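Projects > Girkau roster mod > Notebook

February 23, 2021

Right, the Firkby court textures. I spent most of the morning convinced the new roster file was eating them (it wasn't!) and then found two copies of the same floor in the install folder, with the game happily loading the older one. Binned it, restarted, lovely shiny floor. Yen-ting Chiang's roster now has 221 players in, and only the Petrenko twins still show up with the wrong faces – I think their portrait IDs are swapped, will look tomorrow.
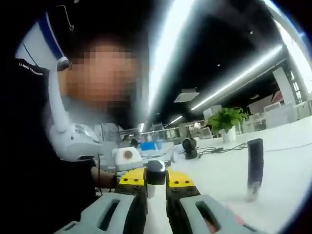
At the white bench, gripper in hand.

Still to do: Bokari away kit, and the shot clock font, ugh.

2 comments · 2 shares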